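Healthy Vending Pilot: Progress Report to the Tamošiūnaitė Fund
Period covered: second phase, through November

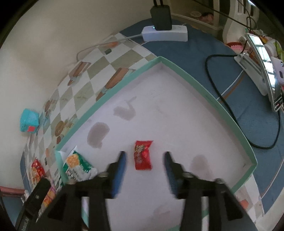 The grant was made on the theory that people at work will eat better if better food is put in front of them at the same price. We have now had long enough with the theory to say that we are less sure of it than we were in the application, and less sure than the supplier, Brirby, still is.

Where things stand

All the machines promised in the first phase are running at the Runasard site. The second site, Flillia, opened four weeks behind plan. The delay was over the electrical work in the break room, which the landlord had told us was done and was not. We have not asked for more money to cover it. The cost came out of the line for printed signs, and we doubt the signs will be missed.

The staff survey went out to 500 people across both sites. We got 224 back. Brirby's summary calls this "a strong response." We would call it fewer than half, and we would guess that the people who fill in a survey about snacks are the people who already have opinions about snacks. Please read everything below with that in mind.

What the survey says

Of those who answered, 181 said they would "probably" or "definitely" choose a healthier snack if it cost the same. This is the number that appears in large type on the supplier's slides. It is a number about what people say they would do. The question was written by Brirby, it came right after a paragraph on heart disease, and there was no box for "it depends what it is." We asked for the wording to be changed before the form went out. It went out as it was.

The comments were more useful. The most common complaint was that the machines at Runasard run out of the same few things by early afternoon and are not refilled until the next morning. Several people on the late shift said they had stopped looking. A few asked for hot soup, which is outside the grant and outside what the machines can do.

What the sales say

Sales of the healthier range went up in the first weeks at Runasard and then slid back most of the way. Brirby puts the slide down to the season. It may be right, but we have no sales from the same months last year to check against, and the old machine company has not answered our requests for them. Until it does, we would rather leave the cause open.

We also can't tell whether people who stopped buying chips from the machine stopped eating chips. There is a gas station across the road from Runasard with a full rack of them. The study design has nothing to say about the gas station. We raised this in the first report and raise it again.

Flillia has not been open long enough for its figures to mean much. We have left them out on purpose and will resist requests to put them in early.

Prices

Matching prices has been harder than the application made it sound. Nuts and dried fruit cost more to buy in, and the grant has been covering the gap. On present terms the gap comes back the day the grant ends. Brirby has suggested that volume will bring costs down. We asked at what volume and have not had a figure.

Next steps

We plan to do the following before the next report.

Move the Runasard refill to twice a day for a trial period, paid for from the existing service budget.
Run a short second survey with our own wording, sent to 200 people picked at random from the staff lists, with paper copies for the late shift.
Keep after the old machine company for last year's sales.
Get a written price offer from Brirby that does not lean on the grant.

We don't recommend a third site at this point. The supplier has one in mind and has already talked to its manager, which we learned from the manager. If the Fund has been approached directly about this, we would like to know.

Spending is within budget apart from the move between lines noted earlier. The full table is attached as a separate sheet.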